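Can it do my laundry yet? A semester of asking machines to do chores

Project report, Thandeka Nkuna
Group: Thandeka Nkuna, Gert Mtshali, Refilwe Naidoo
Supervisor: Kgomotso Pretorius

1. Why chores

Our course asked for a question that regular people would care about, and I had mine before the first meeting was over. I hate laundry. I don't mind the washing part so much, because the washing part is a button. It's everything on either side of the button – getting the stuff to the machine, getting it in, getting it out, folding it, remembering which drawer is for what. Gert had a different grudge. He spent June restocking shelves at Duvwood, a home goods store near his parents' place, and he wanted to know why the store had a machine that scrubbed the floors at night but still needed him for everything above ankle height.

So we put the two together. How close are machines to doing household and shop-floor chores, all the way through, without someone hovering?

2. What we did

We made a list of 40 chores. Half came from our own homes and half came from Gert's old job. Then we broke each one into steps, which took way longer than we planned (Refilwe and I argued for an entire afternoon over whether "notice the basket is full" is a step. It is. I won.)

For each step we looked for evidence that a machine could do it, and we sorted what we found into three piles: done by a product you can buy, done in a lab, and not done that we could find. We also interviewed people who do this kind of work. Yolandi Sithole runs a small guesthouse called Sultotberg and washes sheets pretty much every day of her life, and she let us follow her around with a notebook. We got to talk with two people at Odier as well, where they work on robot hands.

3. Laundry, the long version

Laundry ended up being our main case, since it has a bit of everything in it. The wash and the dry have been automated for so long that we stopped thinking of those machines as robots. You could say a washing machine is the most successful household robot there is, and Refilwe did say that, many times, until Kgomotso told her to put it in the report. So it's in the report.

The trouble is cloth. A mug has a shape, and it keeps that shape when you pick it up. A T-shirt has a new shape every time you touch it. Where do you grab it? Which part is the sleeve, if the sleeve is inside out and stuck in another shirt? People at Odier told us that even deciding where one garment stops and the next one starts is a real problem when they're the same color.

Carrying is easier on paper. If the clothes are in a bin with stiff sides, the machine can mostly forget about the cloth and deal with the bin. It still has to get both hands to the right places, lift evenly and not tip everything out, but a bin holds still in a way a shirt never will.

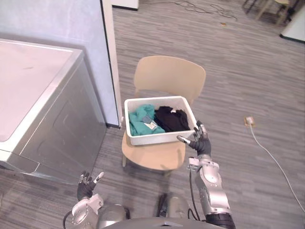
Yolandi had strong feelings about all this, and she told us that moving a bin from one place to another was the part of the job she'd give away last. It takes her no thought, she said, and she gets to stretch her legs. What she wanted gone was matching pillowcases and finding the one sock that had worked its way into the corner of a fitted sheet. She asked us whether any machine could do that. We had to say we hadn't found one she could buy.

That conversation changed our project more than anything we read. We had been ranking chores by how hard they were for a machine, and she was ranking them by how much she disliked them, and the two lists barely had anything in common! We went back and added a column for it.

4. The shop floor

Gert wrote most of this part, so blame him for the typos. Floors are the success story again. They're flat, the aisles stay put, and if the machine misses a patch it can go back the next night. Counting stock is getting there too, at least where everything has a tag.

Shelving is a different story. Gert's store carried 3000 different items, and his shift lead once gave him a cart with 263 things on it, from bath mats to glass jars to a single garden gnome. He had to open boxes, peel off plastic, turn labels to the front, squeeze past customers, and answer questions about where the candles were. We split that into steps and most of them landed in the lab pile. Answering the candle question was probably the easiest one for a machine, which made Gert a little sad, as it was the part he liked.

5. What we got wrong

Our piles were too neat. "Done in a lab" covers a machine that folds a towel once on a good day and also one that folds towels all morning, and we didn't have enough information to pull those apart. Kgomotso flagged this early and we should've listened sooner. Also, we only followed one person at work. A family with small kids would've given us very different notes from a guesthouse with a linen closet.

We wanted to time Yolandi on each step too, but she got faster when we had the stopwatch out, so we dropped those numbers.

6. Where that leaves my laundry

Still in my room, mostly on the floor. Of our 40 chores, 2 went into the "you can buy it" pile from the first step to the last. Plenty of the others had one or two steps that a machine handles fine, with a person needed before and after. If I had another semester I'd look only at those gaps between steps, like the trip from washer to dryer or from the stockroom to the shelf. Gert would like to look at gnomes.

Thanks to Yolandi for the coffee, and to Refilwe's brother for letting us use his printer for the step cards.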